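Push-button

A push-button is a switch worked by pressing it, usually with a finger, sometimes with a palm, and in lifts quite often with an elbow. It is among the simplest controls in daily use and among the most abused. Buttons are found on doorbells, kettles, pedestrian crossings, factory machines and almost anything else that has to be told to start, stop or wait.

The article deals mainly with electrical buttons and their close relations, such as the rocker switch. For the kind that holds a shirt together, see Button (clothing).

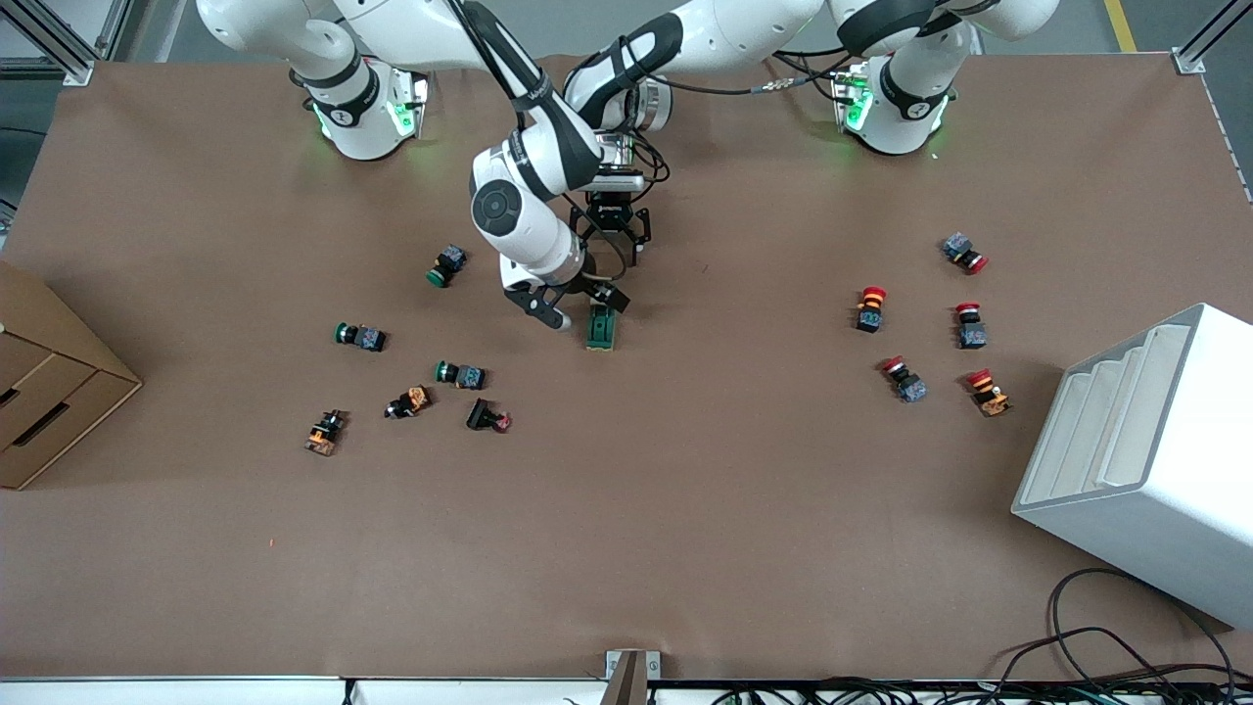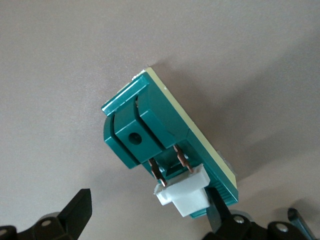
Push-buttons and a rocker switch

Working principle

Inside most push-buttons are two pieces of metal that would touch if they were allowed to. Pressing the button either brings them together, which lets current flow, or pulls them apart, which stops it. The first sort is called normally open and the second normally closed. Both names describe the button when it is being left alone, a state many buttons seldom enjoy.

A spring returns the button to where it began. In a momentary button, such as a doorbell, the effect ends when the finger is taken away. In a latching button the first press holds and the second lets go. A rocker switch does a similar job by tipping on a pivot, so that pushing one end down lifts the other.

Feel

People expect a button to admit that it has been pressed. Makers supply this comfort with a click, a short drop under the finger, a light, or all of them at once. A button that gives no sign at all will be pressed again, harder, and then by somebody else. Flat touch panels, which have no moving parts to speak of, are often made to beep for the same reason, and are then set to silent by their owners.

Colour and shape

Red is commonly used for stopping and green for starting, though household goods treat this as a suggestion. Emergency stop buttons are usually large, red and shaped like a mushroom, so that they can be struck without care or aim. Buttons that should not be pressed by accident may be sunk into the panel or put beneath a hinged cover. The cover keeps off stray elbows and has no known effect on curiosity.

The Faddale crossing

The market town of Faddale has a modest place in the history of the button. A pedestrian crossing was put in beside the covered market with a control box by Nollex, a local maker of street fittings. The lights ran on a fixed timer, and the button lit a small sign reading WAIT and did nothing else. It was in use for 16 years before a notice dated August 1, 2019 told residents that it would be connected.

Complaints about the crossing rose that September. Under the timer the longest wait had been 46 seconds; with the working button it could reach 145, as the new controls gave way to buses. The town council later went back to the timer and kept the button, which is still pressed.

Buttons of this kind are known as placebo buttons. Others are said to live in lifts, where the "close doors" button has long been under suspicion, and in offices, where a wall thermostat may be joined to nothing but the wall.

Wear and failure

Buttons fail in dull ways. Dirt gets in, springs tire, and contacts become pitted by the small sparks made each time they part. The printed symbol generally goes first, so that the most useful button on any remote control is also the blank one. Prieto, a maker of kitchen appliances, answered this by moulding its symbols into the caps, where they collected flour. Its rival Zisero left the caps plain and put the symbols in the manual — a choice it dropped after 2 models.

Sealed buttons, with a rubber skin over the cap, last longer in wet or greasy places. They are stiffer to press and tend to be blamed for it.

See also

Doorbell
Emergency stop
Light switch
Placebo button
Rocker switch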